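# Bench assembler, part time – Ostell

We make furniture out of black pipe and planks, and we need one more person who likes putting it together.

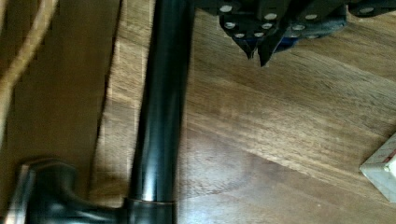 What does a bench assembler do all day?

Threads pipe into fittings, mostly. You take a cut length, a tee, a collar and a flange, and you turn them into the leg of a desk or the side of a shelf. Then you make the matching one, and then you find out whether it matches. On a good shift you'll build 9 table bases. On a bad one you'll build the same base several times and learn some new words from Xiuying Tian, who runs the bench and has been fitting pipe since before it was considered decor.

## The work

- Sorting and checking fittings as they come in. Our last order was 1,044 tees, and we had paid for 1,000. We are still arguing with ourselves about whether to mention it.
- Assembling legs, rails and shelf brackets from a cut list. The cut list is usually right.
- Lining up collars so they all sit at the same height. Customers will live with a wobbly chair for years but can spot a crooked collar from the sidewalk.
- Wiping down, wrapping and boxing. Black finish shows every fingerprint, including yours, and we will know.
- Some light sanding and oiling of tops when Zhiqiang Liang is behind, so most weeks.

## You

You can tell a straight thread from a crossed one by feel, or you're willing to ruin a few while you learn. You can lift 50 pounds without making a speech. You read a tape measure to the sixteenth. You can listen to somebody else's radio for five hours – the choice of station goes by seniority, and you won't have any.

No trade certificate needed. Plumbers are welcome, though you'll have to get used to pipes with nothing in them. If you've only ever put together flat-pack bookcases, tell us how many screws were left over.

## Hours and pay

Three shifts a week, 7:30 to 12:30, with Thursday always one of them. That's when the Fekete truck comes and everything has to be in a box. Pay is $21 an hour to start and goes up after your first three months. Gloves, apron and coffee are provided. The coffee is not a selling point.

The shop is Unit 305 in the Drodis building, up a freight elevator that works if you close the gate like you mean it. Parking is in back. Ignore the sign about towing, which is older than the parking lot.

## How to apply

Send a few lines to Yanling Xue at the shop, or leave a note in the box by the freight door. Skip the cover letter about passion. Tell us one thing you've built, what went wrong with it, and whether you still own it. A resume is fine if you have one lying around.

We'll ask a few people in for a paid two-hour trial at the bench in July. Wear closed shoes and bring your reading glasses if you use them.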